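Re: [gripper-practice] draft 2, fridge tasks

Mateja – quick one before the 27 Nov 2024 cutoff. Bottle in the fingers, fingers closed before you pull, other hand stays clear of the door:
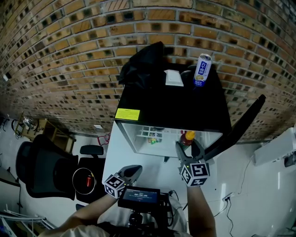 > Dwynwen Morgan wrote:
> Can we put a limit on retries? Bikau log 946 takes and half are re-grasps. I'd favour 2 then bin it.

Fine with 2. Markers facing out the whole time, pls add to sec 3. Colour codes can wait til June – Pludis havent anwsered.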